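Our group got to spend the whole fall figuring out how storage boxes get used in shared study rooms, and we loved every bit of it! Katsuhiko Fukuda and I picked see-through bins for the Flimell project – you can tell what belongs where without opening a thing.

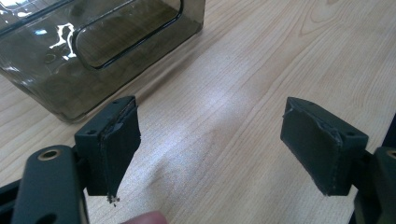 Stougaard, November 15, 2022

The smoky gray one, with its big rounded handle opening, became our favorite on the wooden table. We tried 4 table layouts and 6 ways of sorting pens and cables. Next up – labels!

Banafsheh Yazdani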